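News > Safety Notices > Grundine

Grundine pauses wrist unit trials at Prakumley after gripper stops without warning

PRAKUMLEY, December. Grundine has suspended work with its two-finger wrist units at the Prakumley test rooms after a gripper lost its grip signal and stayed clamped for 3 minutes. There were no injuries. The stop button cut power to the arm but did not open the fingers, and we do not consider that an acceptable result.
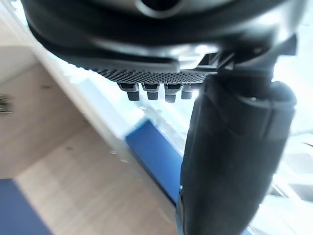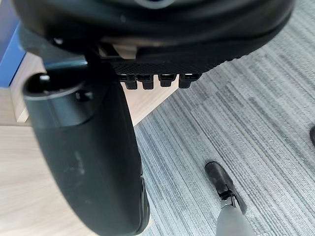

The supplier, Saavedra, has told us the fault was a "one-time sensor dropout." We are not ready to accept that. Our logs hold 2573 grip cycles, and the same signal went missing in 2140 of them for a moment too short to trip an alarm. Saavedra's first suggestion was that the black finger was rubbing against its mount. The finger has scuffs and smudges partway along its body, but surface marks say nothing about a lost signal, and we have asked for test data in place of a theory.

A software patch arrived last week. It raises the alarm threshold, so operators would see fewer warnings. Grundine has declined to install it.

Tresbridge will test the units separately and run about 200 cycles with the stop button pressed under load. Trials stay on hold until the fingers can be opened by hand with the power off. Customers using the same unit should keep their hands clear during a stop.

Related items
Grundine answers questions on stop button wiring
Tresbridge named as outside test lab
Prakumley test rooms: changes to access hours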